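I almost didn't do this interview. I'd sent a note to Unnithan, the two-desk trading outfit over the dry cleaner's, asking if anybody there would talk to me about covered calls, and I figured I'd get a polite no. What I got was a phone call back that same afternoon from one of the two partners, who said fine, come by, but leave the name out of it. So no name! I'll just call her the trader.

I should say where I'm coming from. I own 400-odd dollars' worth of options knowledge, meaning that's what I lost learning it. I'd bought calls on a shipping company called Urkano and watched them shrivel. So my first question was a grumpy one: who was on the other side of that, and did they have a nicer time than I did?

"Probably me," she said, and laughed. "Well, somebody like me. You bought the call, somebody sold it to you, and chances are they already owned the shares. That's all a covered call is. I own the stock, and I take your money in exchange for promising to hand it over at a certain price."

She got into it years ago with a dull stock, Lestalitz, which makes valves. She still holds it. She likes dull. "People come in wanting to write calls on whatever jumped last week, and I get it, the premiums are huge. But the premium's huge for a reason. The market thinks that thing could go anywhere, and anywhere includes down."

I asked her to walk me through a real one, and she pulled over a legal pad. Say you've got 100 shares of Lestalitz at $46. You sell one call with a $50 strike that expires in September, and you collect $2 a share. "So that's two hundred bucks in your account today, before commissions. If the stock's under fifty at expiration, the call dies and you keep your shares and the money. If it's over fifty, your shares probably go out the door at fifty, and you still keep the two hundred."

"And if it goes to seventy?" I said.

"Then you sold at fifty and you get to feel bad about it," she said. "You made 4 dollars on the stock and 2 on the call. That's 6 dollars a share on something you bought at 46. You should be able to live with that before you ever click the button. If you can't, don't sell the call."
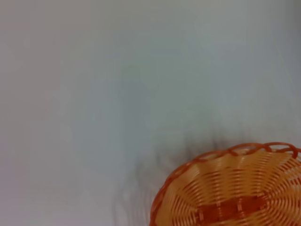 ## The part I had wrong

I'd always thought of the premium as protection, and she pounced on that one. It's a cushion, she said, and a thin one. In her example you're covered down to $44, and below that you're losing money the same as anybody else who owns the shares.

"I had a client call me when Clusero dropped," she said. "He'd sold calls on it the whole way down and he said, but I was hedged. I said no, you were paid a little. He'd have needed puts to be hedged, and puts cost money, and he didn't want to spend it."

(I wrote "paid a little" in big letters in my notebook. It's still my favorite thing from the whole afternoon.)

She's also seen what happens when people chase a falling stock by selling lower and lower strikes to keep the income up. Then it bounces, the shares get called away below what they paid, and they've locked in the loss themselves. Her own rule is that she won't write a call under her cost unless she's already decided she wants out.

## Dividends, and getting called early

I hadn't even thought about dividends, so I'm glad she brought them up. American-style calls can be exercised before they expire, and the day before a stock goes ex-dividend is when she watches for it. If the call is in the money and there's hardly any time value left in it, whoever owns it may want the shares so they can get the dividend.

"Beginners get very upset," she said. "They wake up, the shares are gone, and they think the broker made a mistake."

I wanted to know how much time all this takes. Less than I'd guessed, it seems. She looks at her own positions in the morning with her coffee, and if one's getting close to the strike she decides whether to buy the call back and sell a later one (that's "rolling," if you've seen the word around) or just let the shares go. Mostly she lets them go. Rolling can turn into a habit, she told me, and every roll has a spread and a commission in it.

Before I left I asked what she'd have done with my Urkano calls, back when they were down by half and I was still hoping.

"How long did they have left?"

Two weeks, I said.

"Oh, sold them," she said. "Before lunch."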